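Home | About | Meetings | Family Calendar | Newsletter | Contact

Print this page | E-mail this page

Skodby Parents' Circle
Minutes of the General Meeting, November 2021
Held in the reading room at Piltov Hall

Welcome

The chair opened the meeting a little after seven, once the coats had been hung up and the youngest children were settled with crayons in the side room, and said how very good it was to see so many families in person again after such a long stretch of screens. Two new households were welcomed with applause (and with the last of the pumpkin bread). The minutes of the previous meeting were read and approved with one correction: the soup swap was on the second Saturday, and the secretary is sorry for anyone who turned up a week early with a full pot.
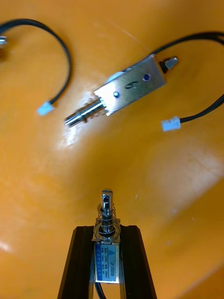 Expectant and New Parents

The meal train has now delivered dinners to 7 families since April, and the thank-you notes were passed along the rows for everyone to enjoy. One family wrote that the lasagna lasted three nights and that the baby slept through none of them. A mother expecting her third in the new year asked whether older brothers and sisters could be included somehow, and this led to a long and very happy discussion about sibling bags, with a coloring book, a snack and a small something to unwrap. Agreed to try it with the next 2 births and see how the children like it.

Working Parents' Evening

Several members said the hardest hour of the day is still the one between pickup and supper. A father who works shifts at Kaplan described the calendar on his refrigerator, which has a color for each child and a pencil on a string, and which he says his own mother has started writing on. 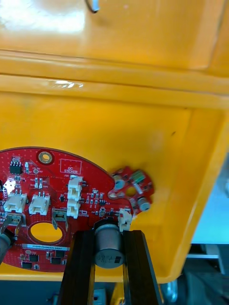

He offered to bring a blank copy to the next meeting so that others can try it out, and the offer was gladly taken up. It was also agreed to hold one relaxed evening a month with no speaker at all, just supper and talk, with Nasetti Bakery kindly giving the rolls.

Money

The fall rummage sale brought in $811, which is more than any of us had hoped for given the rain! After some back and forth, members voted to put it toward the winter family supper and to leave whatever remains for the meal train. Carried, with 12 in favor and none against.

Any Other Business

A child's green mitten and a very nice casserole dish are still waiting in the kitchen. Please look for them before you go home next time. The meeting closed at twenty to nine, with tea.

Recent items
Meal train sign-up
Soup swap recipes
Winter family supper: what to bring
Minutes of the April meeting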